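Illitz – relevés de durée de vie des brosses à dents et petits ustensiles de salle de bains

Fiche du jeu de données, version 10

À lire avant de télécharger

Ce dépôt contient des relevés d'usure tenus par des particuliers sur leurs objets de salle de bains : brosses à dents surtout, gobelets, brosses à ongles, quelques peignes. Le point de départ était une irritation. On lit partout qu'une brosse à dents se change tous les trois mois, et je voulais savoir ce que les gens font chez eux et dans quel état se trouvent les poils au moment où l'objet part à la poubelle. Je n'ai pas la réponse. J'ai 235 lignes de tableur, dont une partie me paraît douteuse, et je préfère le dire tout de suite.

Si vous cherchez un argument pour vendre des brosses, ou pour dissuader quelqu'un d'en acheter, passez votre chemin.

Contenu

releves.csv : 235 lignes, une par objet suivi
foyers.csv : 30 lignes, une par foyer participant
notes_libres.txt : remarques des participants, telles quelles, fautes comprises
grille_usure.txt : la grille de notation, de 0 à 10
planche/ : deux vues, reproduites plus bas

Colonnes de releves.csv

id_objet : identifiant, sans signification particulière
id_foyer : renvoie à foyers.csv
type : brosse_dents, brosse_ongles, gobelet, peigne, autre
mois_debut, mois_fin : mois en toutes lettres, sans l'année (une erreur de conception, voir plus bas)
usure_declaree : note de 0 à 10 donnée par le participant
usure_relue : note de 0 à 10 donnée par un relecteur, souvent vide
motif_fin : texte court, « usée », « perdue », « tombée », « cadeau dentiste »
marque : vidée à la publication, la colonne existe encore pour ne pas casser les scripts

La colonne usure_relue est la seule à laquelle j'accorde un peu de crédit. Rianne Goossens a repris les objets que les foyers ont bien voulu renvoyer et les a notés sans voir la note d'origine. Les écarts sont gênants : certains participants donnent 8 à une brosse qu'elle note 3, et l'inverse existe aussi. Je ne sais pas ce que mesure usure_declaree. Peut-être l'envie d'en racheter une.

Planche
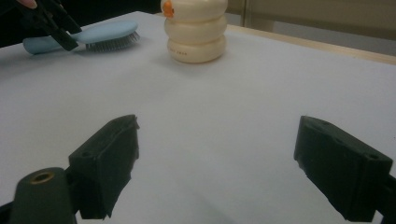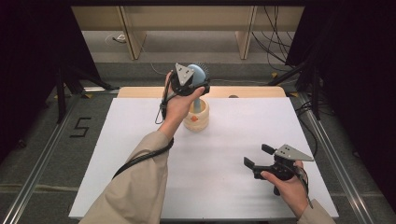 Planche, vues 1 et 2 : le plateau blanc. Gobelet crème visible sur la vue 2 seulement.

Grille d'usure

0 : poils droits, jamais utilisée
3 : quelques poils écartés sur les bords
5 : la touffe déborde nettement de la tête
8 : poils couchés, tête visible entre les touffes
10 : inutilisable

Les notes intermédiaires ne sont pas définies. On me l'a reproché, avec raison. Pour les gobelets, la grille n'a aucun sens et les participants ont improvisé : dépôt de calcaire, fêlure, couleur passée. Ne comparez pas un gobelet à 5 avec une brosse à 5.

Limites connues

L'échantillon n'est pas représentatif. Les foyers ont été recrutés par la liste de diffusion de Volldale, donc chez des gens qui s'intéressent déjà à la durée de vie des objets. Ils gardent leurs brosses plus longtemps que la moyenne, je suppose, mais je n'ai rien pour le prouver.

Les mois sans l'année. Une brosse commencée en novembre et jetée en février a pu durer trois mois ou quinze. Le script Helmy tranche toujours pour la durée la plus courte, ce qui tire tous les résultats vers le bas. Si vous citez une durée moyenne calculée avec Helmy, citez aussi cette phrase.

Plusieurs foyers ont rempli leurs relevés d'un seul coup, à la fin. Cela se voit dans les motifs, recopiés mot pour mot d'une ligne à l'autre. Je n'ai pas supprimé ces lignes, faute de critère propre pour le faire.

Les brosses électriques sont absentes. Question de tri des têtes, jamais réglée.

Ce que je ne ferais pas avec ces données

Calculer un intervalle de remplacement recommandé. Comparer des marques, même si vous retrouvez l'ancienne colonne dans une vieille copie. Parler de santé dentaire : aucune variable ne s'en approche. Une présentation tirée de la version précédente affirmait que l'usure « prédit » les caries ; je n'ai toujours pas compris à partir de quoi.

Versions

La version 10 corrige les identifiants en double signalés par l'équipe de Nokari et vide la colonne marque. Les versions antérieures ne sont plus distribuées.

Licence et contact

Réutilisation libre avec mention de la source. Les corrections passent par le suivi du dépôt – joignez l'id_objet, sinon je ne peux rien vérifier. Pour les questions sur la relecture, écrire à Rianne Goossens, adresse dans foyers.csv, première ligne de commentaire.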